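Press Release
Aker Games: puzzle platformer Grillura gets its big spring update in April
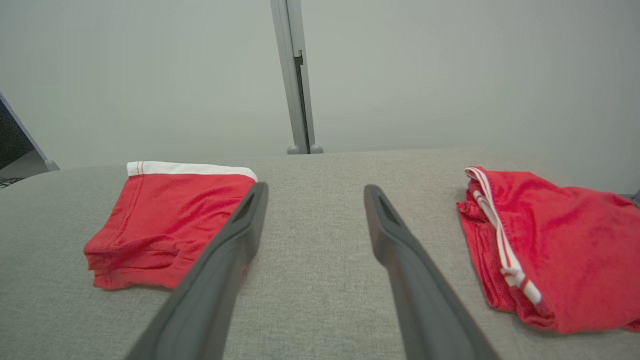

Light grey woven fabric, with a pale wall behind.

Aker Games, the small studio behind the hand-drawn puzzle platformer Grillura, will put out the game's second free update this April. It goes live at 3pm UK time on all formats at once. PC and Mac first was the plan, then the phone build passed early, so everybody gets it together.

The update is called Bumetti, after the new area it adds. Bumetti is a flooded hill town stacked on top of itself, seen from the side, with water that rises and drops as you pull the sluices. 254 rooms in the game once it's installed. Most of the new ones are short. A few are not short at all and we are sorry about the clock tower.

What's in it

The Bumetti area, reached from the lift behind the old bakery in chapter two. You need the lantern. No need to have finished the main story.

New move, the wall hook. Hold jump against any rough wall and you hang there until your grip meter runs out. Works in the older areas too, so some rooms now have routes they didn't have before. We've left them in. If you find a skip that gets you stuck behind a door, the new "back to last bell" option in the pause menu will put you right.

Daily Room. One room a day, same for every player, resets at midnight. Three tries, then it locks and your best time goes on the board. Friends-only board as well for those who asked (a lot of you asked).

Smaller things. Remappable buttons on pad and keyboard. Bigger text setting. Colour-safe markings on all switches and keys. Screen shake can be turned off fully, it used to only go down to low. Rain no longer slows the game on older phones. The frog in the well can be reached again.

Music

Soundtrack for the new area is by Mathebula, the two-piece who scored the first game. Organ, hand drums, a lot of tape hiss. The Bumetti tracks will be sold as a seperate download on the same afternoon as the update and there's an in-game jukebox in the harbour café once you've cleared the first sluice.

Saves and versions

Old saves carry over. Please update the game before loading them, not after, and let the cloud icon finish spinning. Saves made in the public test can't be moved across and will show up as empty slots. Players on the test branch should switch back to the normal one first.

Speedrun timing has changed slightly: the timer now stops on loading screens. Boards for the earlier version stay up but are closed to new times. The new boards open when the update does.

Price

The update costs nothing for anyone who owns Grillura. New players get the whole lot in one, base game plus both updates, at the normal price. No in-game shop, no adverts, no account needed except for the Daily Room boards.

There will be a boxed edition too. Over 200 copies, sold through the Aker web shop only, with a fold-out map of Bumetti and a printed book of room sketches. Orders open the same afternoon. One per household please. Posting starts when the boxes come back from the printer, we'll email buyers when we know more.

Known problems at time of writing

Hanging from a wall at the exact moment the water level changes can drop you through the floor. Fix on its way.
Some pads show the wrong button pictures on Mac. The buttons themselves work.
The achievement "Dry Feet" may pop up late.

For press

Review codes for all formats are avaliable now from the press page on the Aker site. Say which format and where the coverage will run. Footage of the first half of Bumetti is fine to show before launch. Please keep the clock tower and anything after it back until the update is live. Logos, room stills and the trailer are in the press kit. Streamers, same rules.

About Aker Games

Aker Games makes 2D games for computers and phones. Grillura is its first commercial release. The studio is at work on another game, still untitled, and isn't taking questions on it yet.

Ends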